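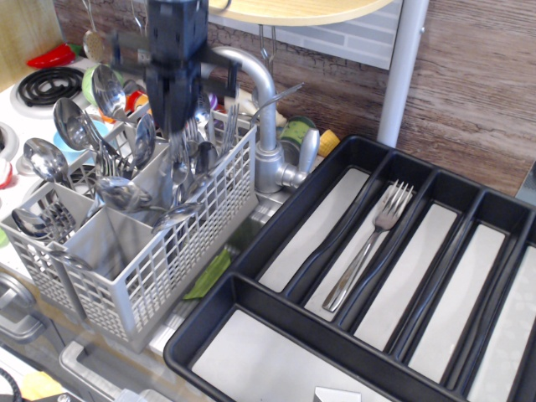
Norovirus closed two wards at Lirholm hospital in June, and the response was the same as last time. A notice went up on the doors, visiting stopped, and the trust put out a statement asking people to wash their hands. The wards reopened and the subject was dropped.

I think the visiting ban is the wrong place to put the effort. Visitors do bring the virus in, but so do staff who come to work ill, and many of them do that for a plain reason. Agency cleaners and porters at Lirholm are employed through Skomau, and they get no sick pay for the first 2 days. Someone who was vomiting on Monday night is meant to stay at home for 48 hours after it stops. That is most of a week's wages gone.

Paying them would cost money. The hospital has 534 beds, and closing even 20 of them means cancelled operations, patients moved at night and ambulances waiting outside. That costs money too – it just comes out of a different budget.

Mudard council already pays its care home staff from the first day of illness. Lirholm could write the same rule into the Skomau contract when it comes up for renewal.

Keep the posters and the soap. Alcohol gel does not work well against norovirus, so the soap matters. But a cleaner who is ill should be able to ring in and say so without losing the rent.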